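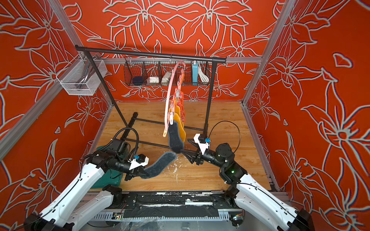

What's the best way to dry felt and fleece insoles after hand washing? I have a small clothes rack and one of those round hangers with clips.

Hang them from the round hanger, one clip per insole, heel end down, and leave a gap between neighbors. I love this method! Press the water out in a towel first (don't wring, felt never forgives you) and keep them off the radiator. My thick Etau felt pair took 19 hours in March with the window shut, the thin ones were done way sooner. If the clips leave a dent, rub it with your thumb – mine always fluffed back up.

The rack I use is an old Platel with a bar at shoulder height. Any bar works as long as air gets to both sides of the felt. Turn the hoop now and then so the inside ones get their share.

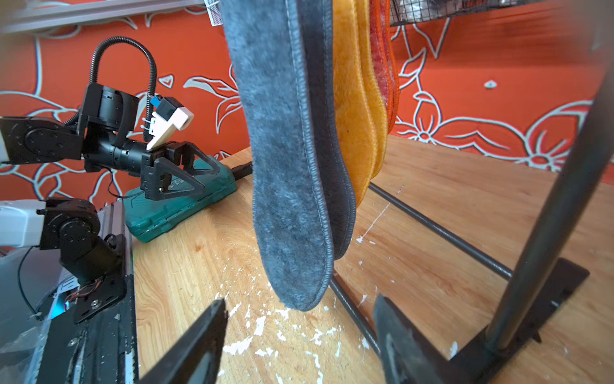 Goossens fan replied that clips are fine for felt but fleece ones should dry flat on a towel, flipped at bedtime, or the pile goes lopsided. Also baking soda for smell!!

Fair point on the really plush ones, I'll try that. Once everything is dry I lay it all out on the table and match it up before anything goes back in a shoe. Felt with felt, fleece with fleece, heel pads in their own little group.

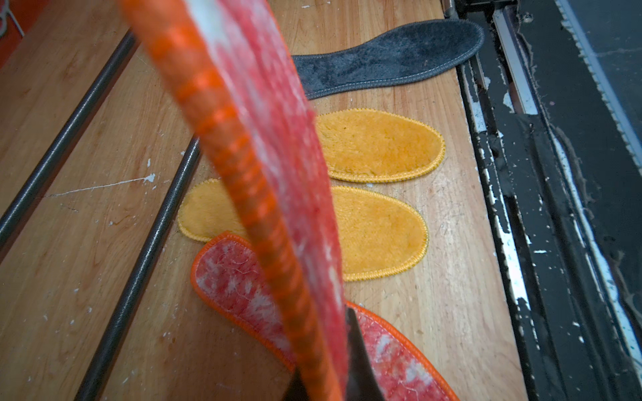

Then I brush each one with a soft nail brush, always toward the toe, and check the edge stitching for loose threads. Snip those, don't pull. A pair with good edges will go another winter easily, and the Fondumley ones I bought for 6 dollars are still going strong – so worth washing!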